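July 19, 2019
Annelies Pfister and Thaddäus Ortner

4.2 Room surfaces and overhead services

Work rooms at the Tratitz site were surveyed for ceiling finish, wall colour and the routing of services. Pale finishes were preferred by the site owner, and pipework was left exposed so that it could be reached without lifting panels. Lighting was specified at 4000 K throughout. Each room was visited on 2 occasions, the second in August of the previous year, and 59 survey sheets were kept. Where pipes crossed the ceiling, their course was noted by hand, as curved runs are poorly recorded on the original drawings (Figure 3). Cleaning intervals are treated in Section 4.3.

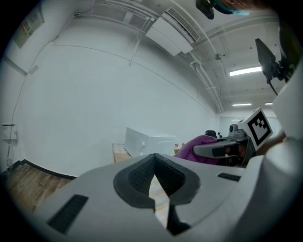 Figure 3. Bright work room with white ceiling and curved conduit pipes.

Related items
Hofstetter: Exposed services at Sulirberg
Meléndez and Eberhard: Pale finishes in small work rooms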